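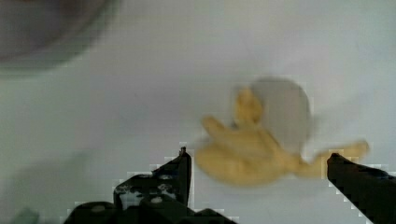
Toy rotation – does anyone still do it past age three?

Gidville Parents Board > Home and Play > Toys and clutter

wattlemum_x
Posts: 47
September 30, 2023

Hi all, first time starting a thread in this section so be gentle. We've got a four year old and a nearly two year old and the lounge room has been swallowed. I did the whole rotation thing religiously with my eldest when she was tiny (tubs in the linen cupboard, swap every second Sunday sort of thing) and it was great, she'd get a tub back and it was like Christmas. Now she remembers what's in the tubs. She stands at the cupboard and requests things by name. If I say it's resting she says it's rested enough.

So do I keep going, do I give up and put everything out, or do I cull? My partner is firmly in the cull camp and I'm a bit of a sook about it because half of it was from my mum.

bundy_and_beans
Posts: 2920

We stopped at three and a half. Rotation is for kids who can't ask yet, in my opinion. Once they can ask, you're running a library and you're the librarian, and I have enough jobs.

What we did instead was one shelf, open, and whatever fits on the shelf is what's out. If she wants something from the garage then something goes to the garage. She does the choosing. It took a fortnight of tears and then it was fine.

flatwhite_dad
Posts: 212

Going to disagree with beans, and not for the first time. We have a five year old and still rotate and he loves it. The trick for us was doing it by theme instead of a random mix. Trains out for a few weeks, then the kitchen stuff, then animals. He plays so much deeper when it's all one world. When everything was mixed in together he'd just tip it out, walk through it and go and ask for the iPad.

Kitchen gets the longest run at our place. I'm handed a plate of something every morning before I've got my glasses on.
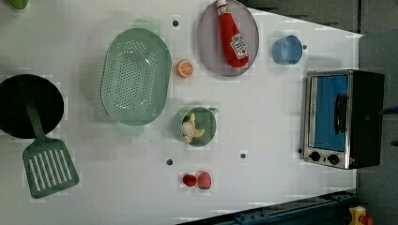

Re: Toy rotation – the themed tub thing

wattlemum_x
Posts: 48

Ooh flatwhite that's a good thought. Ours are totally mixed, I just filled each tub till the lid went on. How do you deal with the ones that belong to two themes though? Our farm animals go in the oven. They always have. If I put the oven away without the pigs there'll be a riot.

flatwhite_dad
Posts: 213

Pigs live with the oven, then! Whatever they play with together goes in together. I had a lovely label on every tub and he ignored them all, so now there's a tub with trains, a whisk and a dinosaur in it and it's one of his favourites.

gumtree_lane
Posts: 631

Former kinder educator here, out of the room six years now so take it with a grain of salt. I'm with flatwhite on themes and with beans on letting them choose. What I'd add is that home corner stuff is the one lot I'd never put away completely. Cooking, serving, feeding the teddy, it's what they come back to after a rough day. You can put away the fancy bits. Leave a pan, something to stir with, a couple of plates and something to squeeze.

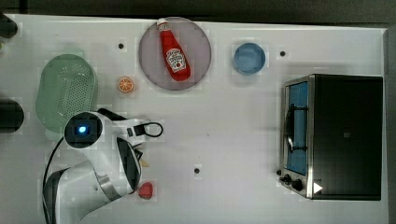 The squeezing matters more than you'd think. We had an empty sauce bottle at the centre that outlasted three sets of proper play food, and I saw friendships made and lost over whose turn it was. Kids like things they've seen grown-ups use. Save your money on the felt vegetables, they look beautiful on the shelf and they stay there.

bundy_and_beans
Posts: 2921

Agree on the felt. We were given the Gumaser felt set, 66 pieces, and I reckon four have been touched. The rest I find under the couch with dog hair on them.

northside_nat_b
Posts: 18

I'm going to be the grump here. All of this sounds like a lot of admin for people who already do too much. We never rotated, never themed, never labelled. There's a big basket. It gets tipped out, it gets shovelled back in. They're eight and ten now and can both find their own shoes. Kids who live in a mess learn to look for things.

gumtree_lane
Posts: 632

Fair enough, plenty of families do that and the kids are grand. Some kids really do get swamped by a big basket though. You'll know which kind you've got pretty quickly.

northside_nat_b
Posts: 19

Maybe. I just feel for anyone reading this at midnight thinking they've stuffed up because they haven't got a tub system.

wattlemum_x
Posts: 49

I am reading this at midnight, so thank you haha. And you're both right, my eldest gets swamped and the little one would happily live inside the basket.

Update for anyone interested. We pulled the lot out onto the floor after tea and did a sort. Partner wanted three piles, I wanted five, we ended up with four and one that's just "ask your mother". The kitchen things are staying out for good, gumtree has convinced me. 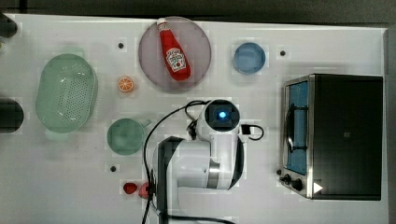

The little one has already decided that the garage is where toys go to bed, so I might have accidentally solved the resting problem. Still no idea what to do about puzzles. We've got loads and I'd bet most are missing a piece.

flatwhite_dad
Posts: 214

Puzzles go in zip bags with the picture cut off the box. Bin the box. You get a whole shelf back. For tubs, the Molton ones with the flat lids stack properly, the cheaper ones bow in the middle once you go three high. I paid $66 for a set at the hardware place on Teoh Street and haven't had a lid crack yet.

bundy_and_beans
Posts: 2922

Sixty-six bucks for tubs! Ask the fruit shop for their foam boxes, mate. Free, they've got lids, and if you get a mango one the whole cupboard smells nice till about Easter.

flatwhite_dad
Posts: 215

They squeak, beans. I can't live with the squeak.

gumtree_lane
Posts: 633

The toy library will take puzzles if they're complete, wattlemum. Count the pieces before you go, they will send you home with it.

wattlemum_x
Posts: 50

Ok, puzzles this weekend then. Will report back on how many are missing a corner.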